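Prutcombe Dry Goods – bags and pouches, README
Notes for the packing table set

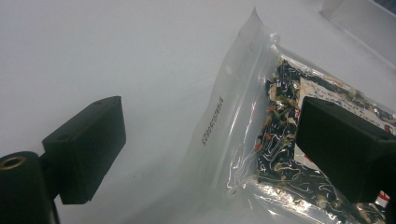

Issue 3, page 20

What's in it
600 clips of small food packets on a white table. Picking up, moving over, laying flat, putting in the box. Dried stuff mostly – flakes, pulses, tea, a few soup mixes. Clear resealable pouches are the biggest group and the most awkward, the film creases and shines and the food slides about inside.

Folders
pouches/ – clear film, resealable
paper/ – flour and sugar bags, small sizes only
boxes/ – tea, stock cubes
mixed/ – more than one kind on the table at once

Stills are in a seperate folder, 3093 of them, jpg. Names match the clips.

Labels
One line per clip in packets.csv: kind of packet, what's in it, how full (low, half, full), how it was lying at the start. "Contents" is what we'd call it at home, so "flakes" covers anything dried and flaked. Don't read it as a product name. If we couldn't tell, it says unknown.

Where
Marer and Moffat sites, same sort of white top at both. Moffat is the darker of the two in the afternoon. The Bokeck clips were dropped in November, too many had the wrong packet name against them.

Known problems
– fullness is by eye, half and low get mixed up
– glare on the clear film, worst when a pouch is lying flat
– some pouches go partly out of shot, left in
– a few paper bags split, marked "split" in the notes column
– mixed/ has no fullness lables yet

To do
Redo the tea boxes. Check spellings in the contents column – "lentil" and "lentils" both in there at the moment.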